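Wear testers wanted for indoor slides

Mesta is looking for adults to wear a pair of our slides at home and tell us how they get on. The study starts in May and is run from our Palma workroom by Violeta Núñez and Octavio Yáñez. No experience is needed.

What is being tested

The slide is called the Markano. It has one thick moulded band over the foot and a textured footbed. We want to know how the footbed feels on bare feet and in socks, whether the band rubs, and how easy the slides are to rinse and dry. The study pair is peach pink and testers cannot choose another colour. 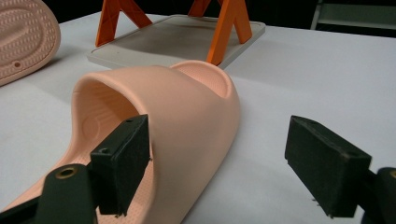

What you will do

Come to the workroom for a fitting, where we measure both feet and note your usual shoe size. Wear the slides indoors every day for 20 days. Fill in a short diary each evening – two or three lines will do. Please do not wear them in the street or put them in the washing machine. At the end, bring the slides and the diary back and talk to one of us for half an hour.

Who can take part

You should be 18 or over and spend most of the day at home or working from home. We are short of people with wide feet and people with high insteps, so please mention it if either applies to you. We cannot take anyone who is being treated for a foot injury, or anyone who works for another footwear maker.

What you get

Each tester who finishes the study and returns the diary receives a payment and a new pair of slides in their own size. Bus fares to the fitting and the final talk are paid on the day. If you stop early, fares are still paid but the main payment is not.

How to apply

Write to Iwona Adamczyk at Mesta, quoting reference 2866. Give your name, shoe size, a phone number and the times you could come in. Fittings are held between 10 am and 4 pm. Everyone who writes will get a reply, including those we cannot place this time.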